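3.2 Where a fold begins: hems, corners and labels

Readers who have folded towels all their lives may wonder why we give a whole section to the first few seconds of it. We wondered the same when we began. What changed our minds was the interview material, in which people who could say very little about folding in general had a great deal to say about where they take hold of the cloth. One participant spoke for six minutes on corners alone, and we were sorry when she stopped.

The purple cloth is a good place to start. With a solid color and a soft surface, it gives the eye very little to go on once you look away from the edges, and a shallow crease down the middle may be the only landmark in a large stretch of fabric (Figure 4a).
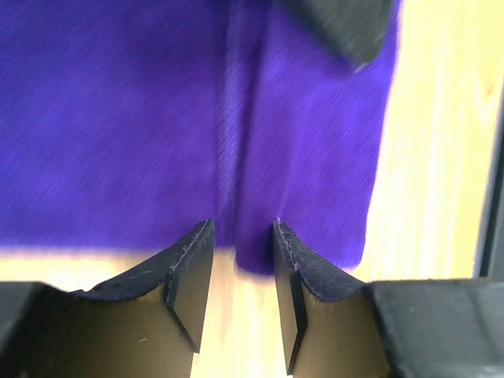
Figure 4a. Purple cloth over a pale wood surface, with a soft vertical fold that widens into a loose bunch toward the lower edge.

Our participants had a word for that loose bunch. They called it the "belly," and they disagreed, sometimes quite warmly, over what ought to be done with it. Some would smooth it outward with the flat of the hand before going any further. Others left it alone and trusted the next fold to take it up. In the coding scheme drawn up by Femke Kuipers and Amr Samir, the two habits are kept apart as "smoothing first" and "folding through," and of the 2,768 short episodes in the Tawhiri household collection, the second turned out to be much the more common. We had expected the opposite – most of us are smoothers at home.

Corners tell a different story. A corner that is drawn away from a folded towel does not move by itself, and the cloth behind it shows the strain as a fan of creases spreading back from the pinch.
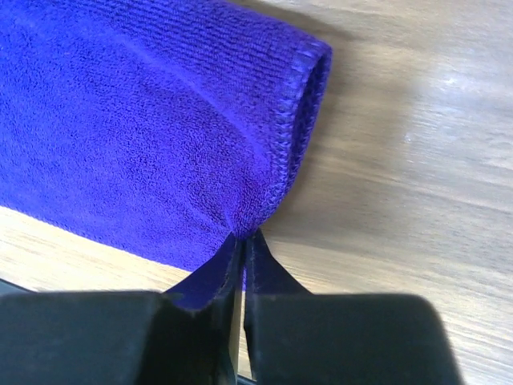

Reading time for this section: 3 min

Several people described this fan without being asked, and two of them sketched it for us on the back of the consent form. Ehab Salem has suggested that folders read the creases much as a tailor reads a badly set sleeve, as a sign of which way the cloth is being tugged. We think he is right, although our interviews cannot settle the matter. What they do show is that the hem matters a good deal here. On the folded purple towel the stitched band is tighter and a little shinier than the fluffy pile, and it follows the curve of the fold closely enough that a person can find the end of the cloth by looking at the stitching alone. Of our 16 interviewees, several said they would feel for it with the thumb as well.

The last landmark is the humblest one. A care label is sewn in for washing instructions, but in the kitchens and laundry rooms we visited it was also used to tell one end of a towel from the other. "Label toward me, always," as one man put it, and his stack bore him out. 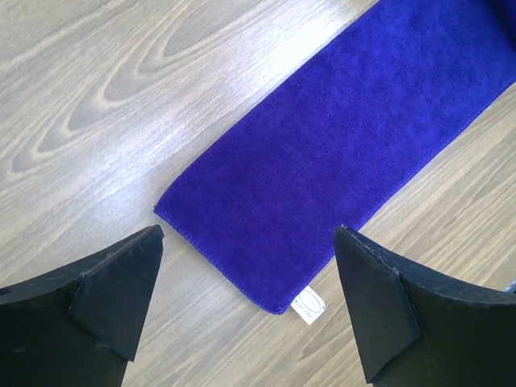
Figure 4b. Hemmed end of a purple microfiber towel laid flat, showing the rounded corners and the small white label.

With the towel laid out like this, its long edges run parallel and the label stands out sharply against both the cloth and the wood. Participants who arranged their stacks by label were slower at the start and grumbled more about towels whose labels had been cut out. We return to them in Section 4, where Chidubem Wike's notes on linen cupboards are taken up at greater length.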